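May, evening

Second evening on the hose and pipe drawer. The kitchen is out of action until the table is cleared, so dinner was toast, eaten standing.

State of the job so far. The utility closet held three generations of fittings in one box: the old Harno ones from the first boiler, the Clastano ones from the washer installation, and a mixed lot that came with the house. The threads look alike and are not alike. A Harno nut will start on a Clastano tail, turn twice and bind. I have lost two washers and a good deal of patience to that over the years, so the sort is by thread first and by size second. Anything that cannot be identified goes into a jar marked UNKNOWN, and the jar gets emptied at the end of the year.

Began at 6:40. Took the calipers to every male thread and wrote the reading on masking tape. The tape from the last attempt had dried out and left its adhesive behind, which came off with rubbing alcohol and a rag. Changed to the cloth kind, which takes pencil. Pencil is better than marker for this - marker bleeds on cloth tape and the 3 and the 8 become the same number.

Corrugated parts are a separate class. Anything with pleats gets flexed by hand, held up to the desk lamp and checked in the valleys between the ribs, where a split starts. The crests are never the problem. Black rubber hides a crack well when relaxed, so it has to be bent both ways. Failed two short boots this way. Both had been put back in the box as good by me, according to the tape.

Clips and pins next. Spring clips in one tin, screw clamps in another, loose pins in the lid. A clip that has been opened too far does not come back to size, and the test is to close it on a scrap of tube and try to rotate it. Three rotated. Discarded.

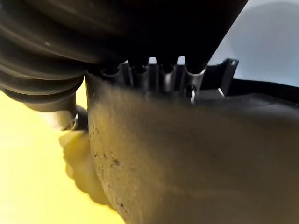
Does a ribbed rubber part need any treatment before it goes into storage?
Wash it in mild soap, dry it fully, and leave it at its natural length, away from sunlight and oil. No grease, and no talc unless the maker's sheet calls for it.

I write these things out as question and answer at the back of the house binder as well, since I look them up in the form of a question. Copied that one across tonight under S, for storage. Page 109. The binder is getting thick and wants a second volume, with the plumbing split off from the electrical.

After the clips, the plastic. Channel pieces, brackets, cable guides. The rule is to look at the dividing walls and at the screw holes, because plastic lets go at a thin section or at a hole. Run a fingernail along the inside of each trough. A hairline catches the nail before the eye finds it. Brackets get pressed flat against the counter to see whether they rock. A slight rock is acceptable where the screw will pull it down. More than that and the screw does the breaking.

Ran short of drawer dividers at this point. The Baltach cabinet takes its own size and the spare set was never ordered. Catalog number for the set is 416, page torn out and put in the binder. Cut temporary ones from a cereal box, which are good enough for a month and will probably be there in five years.

Phoned Subramaniam Hardware just before closing to ask about flat washers. They sell them in boxes of 100, no smaller quantity in that size. A box of 100 will outlast the house. Asked them to hold one.

Labels. Drawers run left to right by thread, top to bottom by size, with the rubber parts in the bottom row where it is coolest. Metal and rubber are not to share a drawer. I have one older boot with a rust print on it in the exact outline of a clamp, so the point is proven. Kept that boot as a reminder and labeled it accordingly.

The oldest item in the box is an instruction leaflet for the Harno unit, dated 2000, with the torque figures penciled in by the previous owner. I checked two of them against the printed table and both are wrong in the same direction - too tight. That accounts for the stripped fitting under the sink and possibly for the one behind the washer. Wrote the correct values next to them in ink and filed the leaflet in a plastic sleeve.

Stopped at 9:15. Top two rows finished, third row sorted but not labeled, bottom row has its rubber but no dividers. The table is clear at one end. Back is stiff from leaning over the work at the wrong height, so tomorrow the tray goes up on two bricks.

Still to do: order the divider set, collect the washers, measure the gasket on the tub waste, find the lid to the small tin.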